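4. Preparing the Wooden Surface

The Garndale finishing kit covers wooden tabletops, desks and benches. Read this section through before opening the oil.

1. Clear the surface and wipe it with a dry cloth.

2. Wash off grease with the Vanon cleaner, diluted as shown on the cap. Leave the wood to dry overnight.

3. Sand lightly by hand, following the grain. Do not use a power sander on veneer.

4. Vacuum the dust, then go over the wood with the tack cloth.

Caution: Sanding dust irritates the eyes and lungs. Wear a mask and open a window.

5. Pour a little oil onto the pad and spread it thinly – a wet-looking coat is too thick. Work toward the far edge and finish each pass before starting the next.

6. Wait 23 minutes, then wipe off any oil still sitting on top. 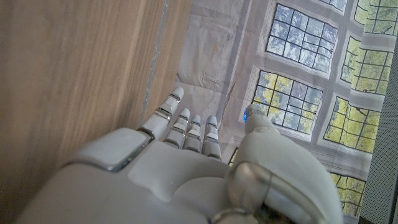

7. Let the first coat cure for 17 hours before adding a second. Most surfaces need 2 coats.

Note: Keep cups and damp cloths off the wood until the second coat has cured for 71 hours.

Caution: Oily rags can catch fire on their own. Lay them flat outdoors to dry before throwing them away.

For care after the final coat, see Section 5.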